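Stergiou Opens Side-by-Side Gripper Trials at a Real Kitchen Sink

Vornbridge, 1 August 2021

Stergiou, the independent robot testing workshop in Vornbridge, has started a new round of gripper trials, and this time the work has moved off the bench and into the kitchen. Over the coming weeks the team will compare 4 grippers on a job almost everyone knows and few people enjoy: getting the dishes out of the sink.

The trials use one arm, one sink and one set of everyday kitchenware. Only the gripper and the wrist camera settings change between runs. Each gripper gets 18 attempts at every layout, and there are 11 layouts in all, from a single mug to a pile of mixed items that touch and overlap.

"We've been wanting to do this for so long!" said Kosmas Lazaridis, who leads the trials. "A sink is a wonderful test. The walls get in the way of the wrist, the steel throws light everywhere, and a mug can land in any position it likes. You learn more about a set of fingers in one afternoon at the sink than in a week of picking up blocks."

The arm is a Franka Emika, fitted with each gripper in turn. Two views are recorded for every attempt: one from the wrist, looking down into the basin, and one from a fixed camera that takes in the arm and the counter.

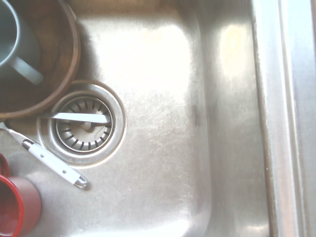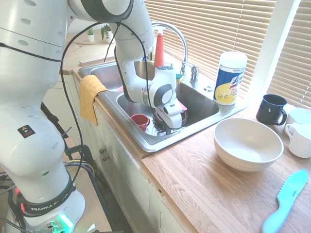 Thin, flat items are the part of the program the team is most curious about. A knife lying flush against steel gives the fingers very little to get hold of, and the usual trick of sliding a fingertip underneath depends on how thick that fingertip is. Two of the grippers in the trials have slim, hard tips. The other two, including the latest Skunlow design, use softer pads that bend around whatever they touch. The team expects the soft pads to do well on mugs and bowls and is keeping an open mind about cutlery.

Cameras are being compared as well. Bright steel is tough on depth sensing, and reflections can show up in the data as holes or as bumps that aren't there. Athina Tsoukalas, who runs the camera side of the work, is repeating a share of the attempts with the blinds at different angles and with three exposure settings.

"I love this part," Tsoukalas said. "You move the blinds a little and the whole picture the robot is working from changes. We could have put a matte liner in the sink and made life easy for ourselves, but people don't have matte liners, they have scratched steel and a window! So we kept the sink as it is, and we write down the light for every single run."

An attempt counts as a success when the item is lifted clear of the rim and held for 10 seconds. Drops, slips and bumps against the basin wall are logged separately, along with the time taken. Runs that are stopped by the operator are kept in the record and marked as stopped. All grippers are driven by the same controller, Drumus, with the same speed and force limits, and the team will publish those settings together with the results.

The first layouts were finished ahead of plan, and the order of the grippers has been shuffled for the rest so that no design always goes first. Stergiou has no stake in any of the hardware being tested. Makers of the grippers have been given the list of items and the scoring rules but will see the results at the same time as everyone else.

Stergiou plans to share the scores and the recordings from both cameras once the last layout is complete. Research groups and gripper makers who would like to suggest an item for a later round are warmly invited to write in before the end of August. Odd shapes are especially welcome. Lazaridis is already asking for a whisk.

Press contact: Athina Tsoukalas, Stergiou, Vornbridge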